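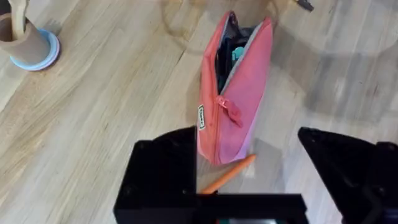
Does adding the wrist view help when the thing being picked up is soft?

It helped in our runs, mostly in the last few centimetres before the fingers close. With only the fixed overhead view, the Sandov policy tended to close too early on pouches and cases. With both views it waited until the item was between the fingers.

The numbers behind that are small. We trained on 400 demonstrations and tested on 170 grasps, with the objects put down by hand in a new spot each time. The network is the same as in the Dendeck baseline, apart from the second image input. Training took 24 hours on 2 cards.

On Saturday someone wrote to the list:

> We tried the same thing on the Buzatu arm and saw no gain
> on boxes or tins. Could your result just come from having
> more pixels to work with? Also, do you crop the fingers
> out of the wrist image, or leave them in?

On the first point, I doubt it. We ran a version with a larger overhead image and no wrist image, and it still closed early on soft items. Boxes and tins showed no gain for us either, so I think we agree there. A rigid box gets pushed straight by the fingers even if the approach is a bit off. A fabric case folds or tips over.

On the second, we leave them in. We cropped them out in the first round and the policy got worse at judging the gap — I would not do it again.

One thing still unsolved is loose items lying close to the target, such as a pencil next to a pencil case. The policy sometimes goes for the wrong one. I have put the failed runs in the Preson folder with the logs, sorted by object. If you can rerun your boxes with the fingers left in, please post what you get.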